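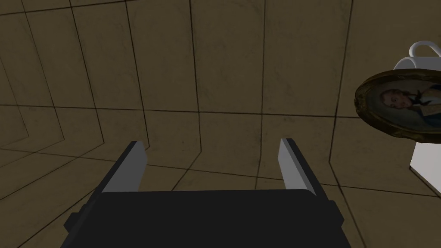 Mirko Villa objected, after last year's version of this unit, that a class on equipment budgets had spent its first hour on arm prices and never got to the cost of a finger pad. The order has been changed. The end of the arm comes first, then the software, then the arm itself.

# Unit 4: Planning and budgeting a small manipulation cell

**Reading before class:** the Staltdale purchase file, sections 2 and 5. Bring the blank cost sheet.

## 4.1 What is being bought

A purchase request that reads "one robot arm" is incomplete. The request should cover five groups of items:

- the arm and its controller
- the gripper, with spare fingers and pads
- sensing, mounts and cabling
- simulation software and the computer that runs it
- guarding, power, floor work and training

Quotes usually arrive for the first group only. The remaining groups get added piecemeal, often from a different budget line, and the total is then hard to reconstruct. At Staltdale the original request had one line. The closed file had 31 purchase orders attached to it, four of them for adapters.

Write the task statement before asking for any quote. One paragraph is enough. State what objects are to be handled, from what surface, how often, and what counts as a failed pick. If the task statement changes after quotes are in, the quotes have to be requested again. Vendors will often say otherwise.

## 4.2 The gripper line

For a parallel two-finger gripper, the figures that drive the price are stroke, force, and the interface to the wrist. Finger geometry matters more to the task but costs less, and can be changed later.

Work out the stroke from the widest object you intend to pick, plus clearance on each side. A mug taken across the body needs a wide opening. Taken by the handle it needs very little, but the approach angle is restricted and the fingers must fit through the loop. A flat framed object lying on a table is a different problem again: there may be no room for a finger underneath, and the only usable grasp may be across the rim. Decide which of these grasps you are paying for.

Check the width of the gripper housing as well as the fingers. A broad housing limits how close the fingers can get to a wall or an inside corner. This is easy to miss on a data sheet, where the housing is drawn from the side.

Pads are consumables. Enter them under running costs, with a replacement interval. The Nondisley lab replaces its pads every 900 hours of operation and keeps 2 sets on the shelf. If you have no interval of your own, ask the vendor for one in writing and mark it on the sheet as a vendor figure.

## 4.3 Simulation before hardware

Run the task in simulation before the purchase order is signed. The work is slow and the results are only as good as the models, but three budget questions can be settled this way:

1. whether the reach is sufficient with the gripper attached
2. whether the stroke covers the object set
3. whether the wrist camera sees the object during the last part of the approach

The third question changes purchases most often. On a wrist view with the fingers open, the housing can take up a large share of the lower image, and an object off to one side can be partly out of view. If that happens at the poses you care about, budget for a second, fixed camera now. Adding one afterward means another mount, another calibration and another cable run.

Use mixed objects and uneven lighting. A single plain block on a plain table will pass nearly every arm on the market. Dim light, grimy textures and grout lines are harder on the perception software, and glossy white ceramic is hard in a different way. The object set should include at least one item with no obvious grasp.

What simulation does not settle: pad wear, cable strain, the true friction of a glazed surface, and delivery dates.

### Costing the simulation work

| Item | Type | Note |
|---|---|---|
| Workstation | capital | shared use must be stated |
| Software license | annual | check the renewal price |
| Object models | one-time | bought, scanned or built |
| Staff time | hours | usually the largest entry |
| Storage | annual | depends on image size and retention |

Staff time is commonly left out because it is already paid for. Enter it anyway, in hours if your office won't accept a rate. In the Staltdale file the simulation phase took 638 staff hours, of which more than 90 went to object models that were later discarded. The scale had been set wrong in the source files and no check had been written.

## 4.4 Comparing two quotes

The class exercise uses quotes from Baptiste and Plenoline for the same task statement. The two are not laid out alike. Baptiste lists the gripper, wrist adapter and controller license separately. Plenoline quotes a package and puts the adapter under "accessories as required," with no price.

Steps:

1. Copy both quotes onto the cost sheet without changing the wording.
2. Mark every row that appears in one quote and is absent from the other.
3. Write to the vendor about each marked row. Do not estimate it yourself at this stage.
4. Enter warranty start dates. One begins at shipment, the other at acceptance.
5. Extend running costs to five years, pads and licenses included.

A common error is to compare at step 2. On capital price alone the Plenoline package is cheaper. Over five years the order depends almost entirely on the license renewal and on how many hours per year the cell is expected to run. Do the calculation at a low and a high usage figure and report both.

Payload also needs a correction. The rated payload is normally given at the wrist flange. Subtract the gripper, adapter, camera and the portion of cabling carried by the last joint. What remains is the payload available for the object.

## 4.5 Schedule

Lead times differ by item and should be planned backward from the acceptance test. Order the longest item first, even if the rest of the specification is still open. For the exercise, assume acceptance in June and a budget year that closes in September. Anything delivered after closing is charged to the next year, which may not have been approved.

Floor work and power are done before delivery. Training is done after installation and before acceptance, so that the people running the test are the people who will run the cell.

Leave a contingency line. Do not distribute it across the other rows.

## 4.6 Acceptance test

The test is part of the purchase order and has to be agreed before signature. It should name:

- the object set, by item
- the surface and the lighting
- the number of trials and the permitted failures
- who supplies the objects
- what happens on a failed test, and who pays for the repeat

Reuse the simulated scenes where possible. If the physical layout matches the simulated one, a failure can be compared against the earlier run and the cause is easier to assign. Where the layouts differ, note the differences on the test form.

## Assignment

Complete the cost sheet for both quotes and attach a one-page recommendation. State which rows are vendor figures, which are your own estimates, and which are blank. Blank rows are acceptable if the request for information is attached. Sheets with the gripper and arm merged into one row will be returned.

Unit 5 covers maintenance contracts. Keep the pad interval from section 4.2; it is needed for the first problem.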